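Book Talk > Romance > Hollon Lane (spoilers to ch. 20)

pagesnack
Finished the new Beravley romance at 2 in the morning and I have feelings! She's a baker, he's a washed-up magician, and I bought every minute of it. The ferry chapter – oh my gosh. Anyone else?

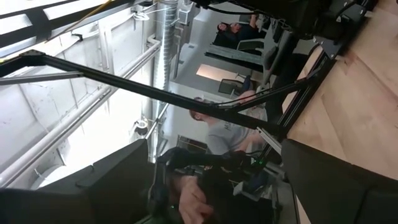 dottie_reads
I wanted to love it, but he lies to her for 20 chapters and she forgives him over one sandwich. Nope. Semuvstead did the same plot better in Won.

pagesnack
Okay, but it's a really long sandwich scene, lol. And he's 44 and broke and scared, so I get why he hid the bankruptcy. 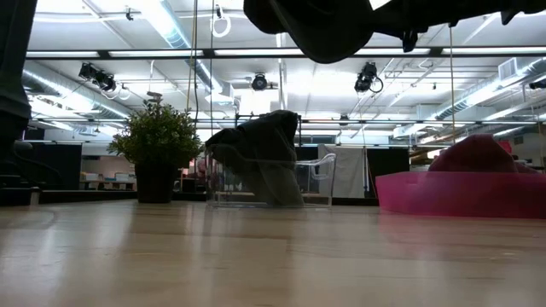
I also loved that her sister stays mad at him right to the end. Made me believe the rest of it.

mossybook
With dottie on the lying. The banter saved it for me, though. My ranking of the series so far:

1. Hollon Bridge. I cried on the bus.

2. Hollon Lane. Funny, a bit rushed at the end.
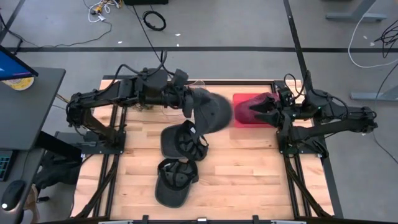 3. Hollon Hill. Gave up when the ex moved in.

pagesnack
Hill in last place?? The ex is the best part! I've read it 3 times (library copy, sorry to whoever's waiting).
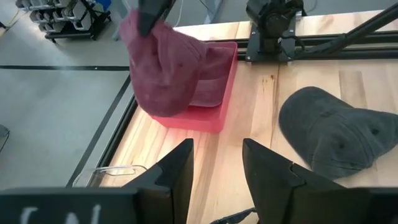 dottie_reads
Fine, I'll give Hill another try. Is the audiobook any good, or should I stick with print?

mossybook
Print. The narrator does a voice for the dog.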